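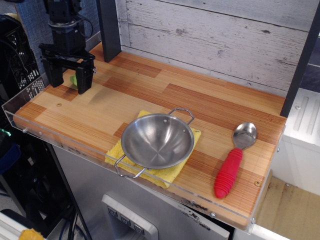 Flollis 19 cm two-handled pan: long-term notes

Price paid: 550. Weight on my scale: 117 g under the listed figure.

The pan is small, round and shallow, close to a wok in profile. The interior is brushed stainless steel. Two looped wire handles sit on opposite sides of the rim, and the rivets come through the inner wall, so food collects at the rivet heads. Clean them with a stiff brush.

Heat spread is uneven on gas. The base browns well before the sides. Both handles need a cloth after four minutes on medium. I set it down on a towel to protect the butcher block.

A large metal spoon follows the curve of the wall without catching. Flat turners do not.

Good for eggs and single portions. Too small for two people.

Zübeyde Gezer, Lunstead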